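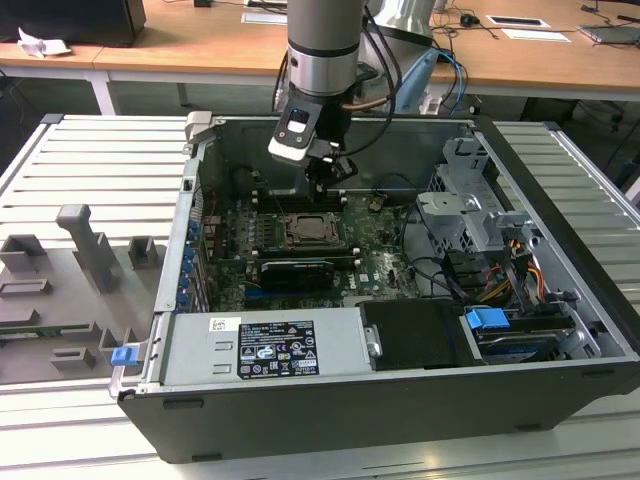 Puvstead Trurnum gripper, after a winter of taking computers apart

Reviewed by Amirul Lau, 31st January

I bought the Trurnum to pull memory out of dead office desktops. There are easier ways to pull memory out of dead office desktops. I have two hands, both paid for, and either of them can clear a Dell tower while the other holds a sandwich. But our shared workshop has an arm, the arm had a bare wrist, and I had $418 that was supposed to become a new muffler.

What you get in the box is the gripper, two pairs of fingers, a bag of screws, a cable, and a folded sheet that calls itself a manual. The sheet is in six languages and says very little in all of them. The bolt pattern matched our wrist, though, and I had it mounted before my coffee went cold. Everything after that took until the next pot, and a good many pots since.

Setup

Puvstead's software wants to know what arm you have. Ours wasn't on the list, so I picked "other," and "other" opens a page with 5 boxes and no explanation of what goes in them. Four take numbers you can find by measuring. The last one is labeled "compliance" and I still couldn't tell you what it means. Low values make the gripper behave like it's picking up a wet kitten. High values cracked a RAM clip. I settled somewhere in the middle and wrote the setting on masking tape.

Do route the cable before you tighten anything. It comes out the side, and if you leave too little slack the wrist will find out for you on the first big turn. Too much slack and it goes fishing in the case. I have now strapped ours down three different ways and don't love any of them.

What it's like at work

A desktop case lying on its side with the panel off is a rotten place to reach into. There's a graphics card across the board, a drive cage at one side, power wires bundled under that, and SATA cables wandering wherever the last person left them. The standard fingers are slim enough to get down by the processor without bulldozing anything, and that alone puts this ahead of the Trusta unit we had before, which had fingers like a pair of bread loaves.

Memory sticks: very good. Once the clips are open, it takes a stick by the ends, lifts straight, and doesn't rock. I've run 210 of them through it and kept a tally on the wall, mostly so I'd have something to show my wife.

Expansion cards: fine, if you've dealt with the latch yourself. It will happily pull on a card that is still held in. It will go on pulling, too, with the quiet confidence of a man pushing a door marked pull.

Cables: no. A SATA plug needs a pinch and a wiggle, and the Trurnum only knows the pinch. I tried to program a wiggle and got something closer to a seizure. I do the cables by hand now, first, before the arm gets a turn.

Power supply: don't. It's heavy, it's slippery, and the box says 700 grams max in type you'll want glasses for.

The sensor

The housing on the front of the gripper is the part you're paying for, and it's decent. It finds the edge of a green circuit board on a dull day with the shop lights on. Shiny metal confuses it, and the inside of a computer case has quite a lot of shiny metal. I got better results by turning off the lamp directly over the table. A strip of matte tape on the worst bits helped as well, although you feel silly masking a machine you're about to scrap.

The fixture question

Puvstead will sell you a holding tray. I didn't buy it. Whatever you use, get something with posts, bolt it to the table, and put it close to the case so the arm isn't swinging across the room with every part. A slatted aluminum table is a gift for this, as you can move things over one slot when you get it wrong, and you will.

Gripes

The fan noise from the control box is a thin whine that sits right at the pitch of a mosquito. The spare fingers use a different screw than the ones already fitted. The software asks you to rate it five stars every time you close it, including the time it closed itself. Support wrote back in two days and was polite, and told me to check the manual.

Would I buy it again

Probably. It's well made, it hasn't dropped anything I didn't tell it to drop, and the fingers show hardly any wear since October. If you have an arm standing idle and a pile of old towers, it'll do the memory all afternoon while you sweep. If you only have the towers, a screwdriver is still the better value.

Four stars. I took one off for the screws. The muffler is still on the list.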